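From: Anil Kulkarni
To: Stevadar House tenants list
Date: 2018-07-03
Subject: Re: Coats, hats and the stand on the first floor

Rasmus Dzene wrote:
> Can we please sort out the coat situation before the summer is over?
> In December the stand by the Naidu meeting room fell over twice, once
> with eleven coats on it and once on to the printer trolley. I know it
> is warm now and no one is thinking about it, but the order form for
> furniture closes on Friday and I would rather have wall hooks. Famar
> do a rail with a shelf over it. Also there are things on the stand
> that have not moved for weeks. Could their owners take them home?
>
> Rasmus

Rasmus, all,

I had a look at this yesterday after the Purkum people had gone home, so here is where we are.

The stand itself is sound. The post was loose where it screws into the base, and that accounts for the wobble. I have tightened it with the big spanner from the post room and it now stands straight. The arms are all firm. What brings it over is everybody using the side nearest the door, so please go round it and hang things opposite each other. Heavy winter coats should go on the lower hooks, with hats and scarves on the upper arms. Rucksacks should not go on it at all - there is a shelf under the post trays for those.

I took off the things with no owner. There were two umbrellas, a grey cardigan, a hi-vis vest and a cloth bag with a lunch box in it (I have washed the lunch box). They are in a crate at reception until the end of next week. After that they go to the charity shop on the corner.

I left the cap where it was, as caps take up no room and someone may be wearing it to and from work. It is a navy blue baseball cap with a faint, lighter mark on the side. If it is yours and you don't need it here, please take it.

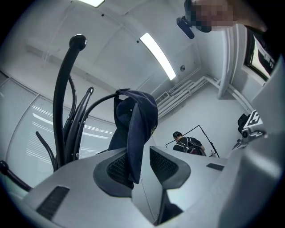 Kumaresan Mudaliar replied to the earlier message that he was against a rail, as the only free wall is the one with the radiator on it and wet coats would drip down behind. He would keep the stand and buy a second one for the winter, to be put away again in spring.

I think he has a point about the radiator. I measured the wall and a rail of 600 mm would just fit beside it, but that gives us 4 hooks, and we would still need the stand. The longer one is 1,000 mm and would run over the top of the radiator. The landlord would also have to agree to the drilling, and last time that took him until after Easter.

So the choice for the form is either a second stand or the short rail. Both are within what we have left for furniture. My own preference is the second stand, on the far side of the meeting room door, so that visitors can use one and we can use the other. Venkatesh has already said he is happy with either.

Please reply to the list by Thursday lunchtime. If I hear nothing more I will put the second stand on the form.

One other thing. The blinds on that side are to be cleaned next week, so please keep the sills clear, and that includes the plants.

Regards,
Anil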